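Thread on the Golladport airport timetable change, as the published summary leaves a few things out.

1/ From September the Tritov service moves from Terminal B to the north pier. Flight numbers stay the same. Departure is at 14:10, check-in closes at 13:20.

2/ The north pier has 8 gates but only 2 have airbridges. Neither is allocated to Tritov. Expect a bus or a walk across the apron.

3/ Siddiqui Air keeps both airbridge gates under its existing lease. The lease covers the morning and evening peaks only, so in theory the gates are free at 14:10. The stand plan does not use them.

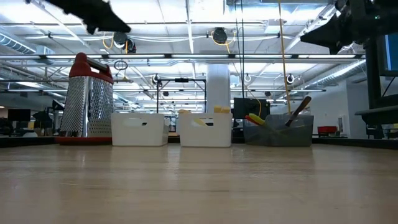
Grater and two white bins, far side of the table.

4/ Connections. The minimum connecting time between Terminal B and the north pier is going up. If your inbound lands after 12:45 and you booked the two legs separately, you are not protected. Through tickets are being rebooked automatically.

5/ Check the rebooking. I have seen two itineraries where the system kept the old connection and dropped the seat assignment. Both were booked before the schedule was loaded.

6/ Hold bags: Anideck runs the baggage system in Terminal B but not on the pier. Bags for Tritov will be transferred by road – one run every 14 minutes, according to the operating notice.

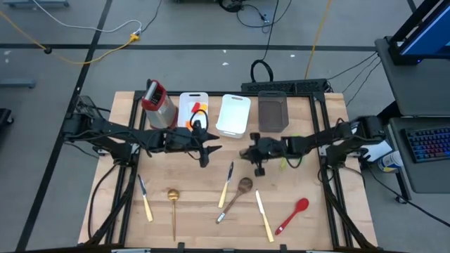

7/ That interval is fine for a full bank of arrivals. It is tight for a single late inbound, where missing one run uses up most of the margin before the hold is closed.

8/ Frequency is unchanged at 4 a week. The notice refers to a "seasonal review" of the route but gives no criteria and no load figures, so I would not read anything into it yet.

9/ Fares: no change in the filed fares that I can find. The airport charge on the pier is lower than in Terminal B. Whether that reaches the ticket price is up to the airline.

10/ Step-free access to the pier is by the lift at the east end only. The signs in the terminal still point to the west stairs. Assistance has to be booked 48 hours ahead, same as now.

11/ Will add the stand allocations when the next version of the plan is out.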